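Two Fingers

The Hulden hand had dropped its hundredth cube by lunch and Rasha wanted it in the bin.

"Soft pads," she said. "Pretty. Useless on ice."

Jad kept typing. Budget for 200 picks, gone already, and Imad coming at four to choose. Hulden or Ollow. One order, 1,000 units, somebody's whole September.

"Put the Ollow on."

"It's on."

Two black fingers, stiff as a fork. No pads, no give. Rasha hated the look of it. She hit run anyway and chewed her thumb while the arm swung over the table.

First pick, the silver tool. Ollow closed on it. Held.

"Huh," said Jad.

"Don't huh. Hulden could hold the tool too. It's what comes next."

What came next was cubes out of the pink bowl, into the paper cup, beside the strawberry. Abla had added the strawberry. Abla said customers drink with thier eyes.
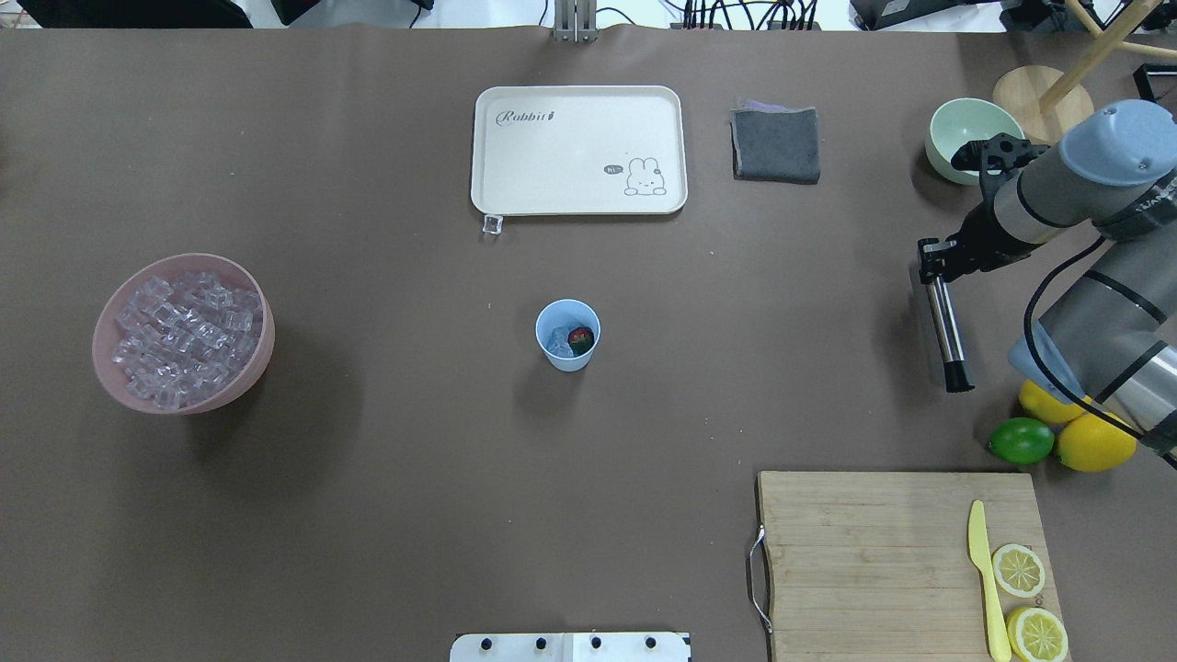
"If it crushes the cup I'm going home," Rasha said.

"You said that about the lime."

"I meant it about the lime."

The door. Imad, early, coat still on, phone at his ear. He looked at the arm, then at teh two of them, and put the phone face down on the bench.

"Which one is this?"

Jad opened his mouth. Rasha got there first.

"The ugly one," she said. "Stand over here. You'll want to see the fingers."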